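Lobo Demonstration Kit
Made by Kultley, Brendbridge

Teaching rig for collecting gripper demonstrations, on a real bench or in simulation. Part no. 3022. In stock.

Overview

Lobo is a handheld controller, a base station and a piece of software called Stuvik. You hold the controller, you move your hand, and a two-finger gripper does more or less what you meant. Stuvik writes it all down: wrist view, joint positions, finger opening, and the exact moment you hesitated. Then you do it again. Anyone who has collected demonstrations will know that "then you do it again" is most of the job, and we have tried to design for that part.

The kit drives a physical arm or a simulated one, and the recordings come out in the same format either way. Many customers start in simulation, where a dropped object costs a keypress, and move to the bench when they feel ready to sweep things up.

What you get

Controller with wrist strap, 380 grams
Base station and power supply
Foot pedal (start, stop, throw away that last one)
9 simulated tabletop scenes
Stuvik license for 4 seats
Printed quick start card, plus a longer manual for people who like those

The foot pedal deserves a word. Early units had an on-screen button for ending a take, which meant letting go of the controller, which meant that every recording ended with the gripper drifting off like a guest looking for the bathroom. The pedal fixed this. It has three zones and they are far enough apart for boots.

Working in simulation

The bundled scenes are built for handling practice: reach, close, lift, carry, put down. Objects have proper collision shapes, so fingers stop at a surface and don't sink politely into it. You can change the starting positions between takes by hand or let Stuvik shuffle them for you. We suggest shuffling. People who place things by hand tend to place them where they're easy to pick up, and the trained model then develops firm opinions about where objects ought to be.

The default operator view is the wrist camera, looking out past the fingers. It feels cramped for the first hour. There is a wider room view if you want it, but consider whether your model will get one too. If you steer by something the model can't see, you are teaching it to be lucky. 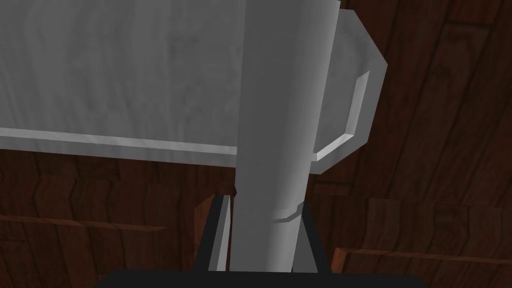
Should I keep the takes where I missed the grasp and had to try again?

Keep the ones where you recovered, and tag them. A model that has only watched perfect grasps has no idea what to do after a bad one. Throw away the takes where you gave up, bumped the pedal or answered the phone. Stuvik has a tag for each of these, and the phone one gets more use than we expected.

Reviewing takes

Every take lands in a review queue with a scrub bar and three buttons: keep, tag, discard. Stuvik also flags takes that look odd, such as very long pauses, fingers that close on air, or a path that wanders. It never deletes anything by itself. We tried that in a beta release and one customer's slow, careful operator vanished from the dataset entirely -- a poor reward for being careful.

If several people share a rig, give each one a profile. Styles differ. Some operators come straight down on an object, others sneak up from the side, and a model fed an even mix with no labels may try to split the difference. Profiles let you filter by operator later or balance the set before training.

Export

Takes export as time-stamped folders with video, state logs and a plain text notes file. You choose the sampling rate on export, so recording fast and thinning later is fine. Discarded takes can be exported too, in a separate folder, for those who study such things.

What Lobo doesn't do

It doesn't train the model. Stuvik gathers, sorts and exports, and then it is your turn. It also doesn't measure force at the fingertips in this version; finger opening and motor current are logged, and you can get a fair way on those. Left-handed operators can flip the controller layout in settings. The strap has to be flipped as well, with a small screwdriver we do include.

Ordering and support

Orders ship from Brendbridge in the carton the kit lives in, so please don't throw it out. Spare pedals and straps are sold separately. The next set of simulated scenes is due in March and is free to current license holders.

Page last updated Sunday, December 24, 2023. Support is closed for the holiday, but the manual is not.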